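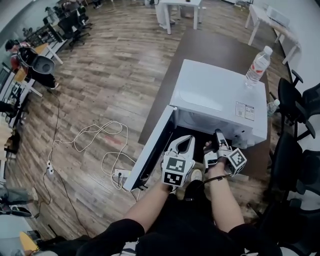

Has anyone here been through the Treltora bridging year for women going into engineering? I have an offer for the electrical track at the Jarulberg site and need to answer before the end of February. My background is two years of appliance repair, so I know my way around a white microwave with the door hanging open, but I haven't done calculus since school. The fee is 1660 and I would have to cut my hours to attend.

Forums > Study and Training > Women in Engineering > Bridging courses

Search this forum Advanced Go

Posted by Souad Mansour, February, 7:40 pm

tahiri_k
I did it. The math is fast for the first five weeks and then it settles down. Ask whether the fee includes the lab kit. When I went it was 1486 and the kit was extra.

gearbox_annie
I wouldn't pay for it. A community college will teach you the same calculus for less, and the credits transfer. Courses labeled for women get good press and then you apply for the same degree as everyone else.

tahiri_k
The credits transfer from Treltora too, at least to Zaltusora, where I am now. I had tried a regular night class before and was the only woman in it. I dropped out. Having other women in the room made a difference to me.

gearbox_annie
Fair enough, but that's one person. What share of them finish an engineering degree? I've looked and I can't find a number on their site.

Souad Mansour
I asked them that by email. They said 318 women have completed the bridging year, but they don't track degrees after that. The kit is included now.

gearbox_annie
Then they're counting the easy part.

dlr_west
I hire technicians. I don't care which course it was, but the repair work would get my attention. Put it at the top of your application and ask about part-time before you cut your hours.

Souad Mansour
I didn't know part-time was possible. I'll call them tomorrow and post what they say.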